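Dear Mr. Yokoyama,

Please find the progress report for the Bumdale donut counter, for the period that ended in October. I follow the order of headings which you sent us, but I have put the money after the work, as the spending is easier to understand in this way.

## What we planned for this period

In the application we wrote that Bumdale would stop selling donuts out of closed cartons and would move to open paper boxes, one donut in each box, placed under clear covers. A customer can then see the donut, point to it and receive it in the same box. The donut is not touched between the kitchen and the customer. For this period we promised to choose the box, choose the display, and write down how the boxes are carried and set out.

The first two are finished. The third is written but not yet approved by the Watolwood shop, where they have less space behind the counter than we have here.

## The boxes

We compared boxes from two suppliers. The first box was white and looked very clean on the shelf, but its bottom became soft under a glazed donut when it stood overnight. The second is brown paper, a little smaller, and it keeps its form well. We chose the brown one and ordered 200 for the trial. They were used faster than we expected, mainly for practice, and a second order brought the total to 311.

A sheet of white paper goes inside every box. At first we cut this paper exactly to the size of the bottom. The glaze then reached the wall of the box and stuck there. Now the sheet is larger and stands up at the sides, and the problem has become much smaller. Red and yellow glaze are still the most difficult, and chocolate with sprinkles gives almost no trouble, except that the sprinkles fall off when the box is set down hard.

One question remains open. The box has no window and no lid when it is in the display, so for take-away we need either a lid or a bag. Giáp, our packaging supplier, has offered a folding lid, and we are waiting for samples.

## The display

We use low white trays, each with its own clear cover on hinges. I want to explain why we did not buy one large cabinet, which was in the original budget. With a large cabinet, every sale opens the whole display. With separate trays, one can be filled or cleaned while the other stays in use. The trays can also be washed in our normal sink.

The cover has a black handle along its edge, and this was a good surprise for the staff. It is easy to find with the hand when you look at the customer. The weak point is the hinges at the sides. Crumbs and sugar collect there and must be brushed out before washing. If this is forgotten the cover begins to move with difficulty, and then people push it, and I am afraid that one day it will crack. A small brush now hangs beside the sink.

For the arrangement we agreed on these rules:

- The covers are opened before the serving tray is brought to the table.
- One display tray is filled before the next one is started.
- The boxes stand near the front, with some space between the box and the edge for the fingers.
- Different colors stand next to each other, so two chocolate donuts of the same kind are not neighbors.
- A box with a damaged donut goes back to the kitchen and is not turned around to hide the bad side.

The last rule came from Setareh Ahmadpour, who is responsible for the counter here. I fully agree with her.

## Carrying from the kitchen

This part needed more work than I had written in the plan. The boxes are light and the bottom of the serving tray is smooth – when the tray leans, the boxes slide together and the glaze is touched by the next box. We tried a cloth under the boxes, but it held them so well that they were hard to lift out. We removed it again. Now the person carries the tray with both hands, holds it level beside the display, and does not put it on the table before a place is free for it.

We also ask that the tray is not filled completely. A full tray looks efficient, but in practice it is slower to unload, as there is no room for the fingers between the boxes. Setareh made a short practice session from this, and each person on the morning shift has done it. The afternoon shift will follow.

## Money

In this period we spent 2,920 from the grant. The largest part went to the display trays and covers, and the rest to boxes, white paper and the serving trays. We did not buy the cabinet, so that line remains untouched. I ask your permission to use a part of it for spare covers and for a set of display trays for Watolwood. I can send a separate request if Grernovitz needs it in that form.

## Setting out the donuts

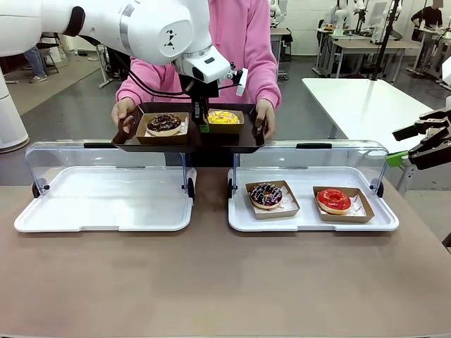

The dark brown serving tray and the white display trays with their clear covers.

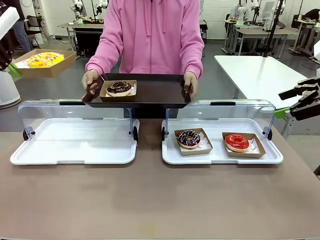

The written procedure has seven steps and fits on one page. The Watolwood shop received it on Thursday and has already sent two remarks. The first is that their counter is too narrow for a person to stand behind the table with the serving tray, so they want to fill the display from the side. I think this is possible if the covers are opened first, but we need to try it with them. The second is that they sell a round cake as well, and its box is larger than the donut box. We do not have an answer yet about where it should stand. It may need its own tray, and this is one more reason for my request above.

For the next period we plan the following:

- test the lid samples from Giáp
- finish the practice with the afternoon shift
- set up the trays at Watolwood and correct the procedure for the narrow counter
- replace the paper label on each cover with one that survives washing

I do not see a delay in the main plan at this moment. The lid is the only item where we depend on another company, and if the samples are late we will continue with bags for some weeks.

Setareh will be at the counter in the mornings if you wish to visit, and the best time is before 10, when the first trays are being filled. Please write to her or to me one day before.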